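The Last Cask at Cevberg

The year I went to work in the cellar at Cevberg, my grandmother packed me a wool hat and a warning. The hat was for the cold, which stayed the same down there in June as it did at Christmas, and the warning was that I shouldn't fall in love with anything in a barrel, because barrels get sold. I was young and I laughed at her, and I wore the hat for three winters, so she was half listened to, at least.

Cevberg wasn't a grand house. It had one long cellar under a hill, a yard with a walnut tree, and a tasting room upstairs where the owner received people she wanted to impress. She was a tall woman with a cough and a fur collar, and she had inherited the place from an aunt who had made a sweet fortified wine that people drove over the mountain to buy. By the time I arrived, most of that wine was gone. There were 26 casks left along the east wall, and every one of them had a chalk number and a name for its temper. The sulky one leaked. The generous one always gave you more than you asked for when you pulled the bung.

My teacher was the old cellar master, who had hands like tree roots and talked to the wine in the evenings when he thought I'd gone up. He taught me to top the casks, to smell the glass before I trusted my tongue, and to keep my mouth shut in front of buyers. "Drink some water," he'd tell me between samples, every single time, in the voice you use on a child crossing a street. I must have heard it a thousand times, and I still say it to people at my own table (my children can do the voice better than I can). 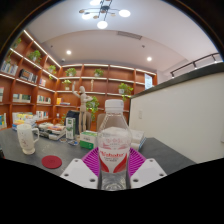 Water first, then the wine.

Well, the buyers came from Guillot that fall. Guillot was the big merchant down on the river, with its own barges and a bell over the gate, and they had been sniffing after our east wall for as long as anyone could remember. They sent two men and a woman. The men wore good shoes and were sorry about it by the time they'd crossed the yard. The woman wore boots, and she was the one who frightened the old man, for she didn't talk at all while she tasted. She went from cask to cask with her glass held low, and she stopped for a long while at number 14.

I should tell you about 14. It was the aunt's own cask, laid down the year she took over the hill, and it had gone past amber to something like strong tea with the sun behind it. It smelled of walnuts and orange peel, and a little of the cedar chest where my grandmother kept the good sheets. When you swallowed it you could go up the steps, cross the yard, feed the dog, and still have it with you. I'd been warned about barrels, and there I was.

The woman from Guillot put down her glass and said they would take the whole wall. She named a price, and the owner coughed into her collar and said she'd think about it overnight, which we all knew was only manners. The roof over the press house had been letting in rain for two winters. You can't mend a roof with the smell of orange peel.
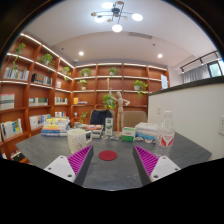

The Night Before the Carts

I couldn't sleep, so I went down. I told myself I wanted to check the sulky one, and I even took a rag along to make it true. The lamp was already lit. The old man was sitting on an upturned crate in front of 14 with two glasses beside him, and he didn't turn around when he heard me on the steps.

"You took your time," he said.

He drew us each a small measure and we sat there with our knees nearly touching the staves. I asked him whether Guillot would bottle it by itself or lose it in one of their blends, and he rolled the wine around his glass for such a long time that I thought he hadn't heard me. Then he told me that when he was my age he had worked for a house called Prirnosus, over on the far side of the mountain, and that he'd left it in a temper when they sold a cask he loved. He had walked to Cevberg in the snow with his boots tied up in string. The aunt had opened the door herself, looked him up and down, and set him to scrubbing the floor.

"And what happened to the cask?" I asked.

"It went into a blend," he said. "I drank some of it years later, at a wedding. It was a very good wedding."

I've turned that over a great deal since. At the time I was only cross with him, and I finished my glass too fast, and he told me to drink some water.

The carts came early, with their lanterns still burning. I helped roll the barrels up the ramp, the generous one and all the rest, and when it was time for 14 I put my hand flat on the head of it and left a print in the dust. The woman in the boots saw me do it. She took out a piece of chalk, bent down, and drew a line around my fingers before she let the men carry it off.

She never said a word about it, and neither did I. The old man was already sweeping the place where it had stood, and he handed me the other broom.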